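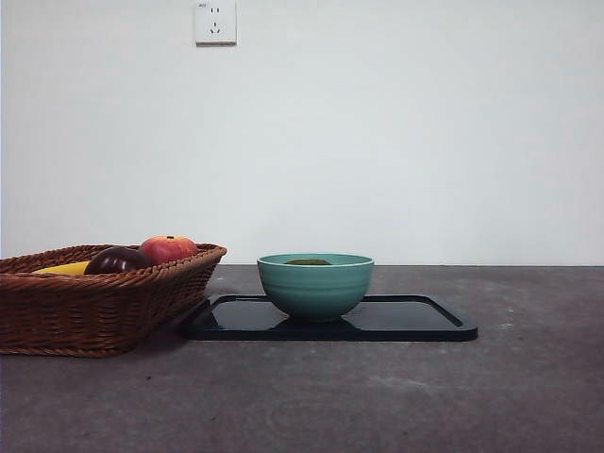 Moving Image Department – Miltik Museum Services

Home | About us | Exhibitions | Collections | Moving Image | Contact

About the department
Tuesday, July 2, 2019
By Chaltu Ayele

The Moving Image Department makes short films for museums, galleries and local archives. We are one of the smaller departments at Miltik and share a corridor with the framing workshop on the ground floor of the Dellard building. Most of our work is shown inside exhibitions, on a wall or on a screen beside a case, and the rest goes to museums for their own websites and reading rooms.

The department started as a scanning service. Museums sent us slides, glass negatives and boxes of prints, and we sent back files. After a while the same museums began asking whether the files could be put in order and given a voice or some music, so that visitors could see the photographs that would never fit in the room. Our first film of that kind was made for the town museum in Rellard, from the albums of a harbour photographer. It ran for nine minutes and used 402 photographs. The museum kept it on show until December and then bought a second copy for its schools programme.

We still scan. Photographs smaller than a playing card are a large part of the work, and they need more care than big ones, as every scratch grows with the picture. Ülle Strazds runs the scanning room and decides the resolution for each job. She will usually ask to see the originals before giving a price. Prints are kept flat, in the order they arrived, and go back in the same boxes.
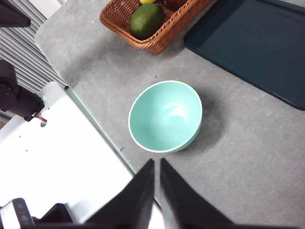 Priit Ķēniņš edits the films. He came to us from television and has kept the habit of cutting on paper first, with small prints laid out on the table, before he opens the software. Deividas Venckus looks after sound, including interviews with curators and families, and he also fits the speakers when a film is installed. Tarmo Lūse handles rights and permissions. If you are not sure who owns the photographs in your collection, please write to him early – this is the part that most often holds a project up.

I have been head of the department for four years and write most of the scripts. We try to keep them short. A visitor standing in a gallery will not listen for long, and the captions have to make sense to someone who walks in halfway through.

The longest project we have taken on is Ots, a set of films about studio portrait photographers in small towns. It draws on more than 900 prints lent by families and by three county archives. Two of the films are finished and can be borrowed by any museum that has a projector. The third is in the edit.

Working with us
We take on films for permanent displays and for touring exhibitions. A first meeting is free and can be held at your museum or here. Please bring a rough count of the pictures, the size of the smallest one, and a plan of the room if there is one. For scanning alone, send a list to Ülle.

The viewing room can be used by students and researchers on weekday afternoons. Please book ahead, as it only has four seats.

Print this page | E-mail this page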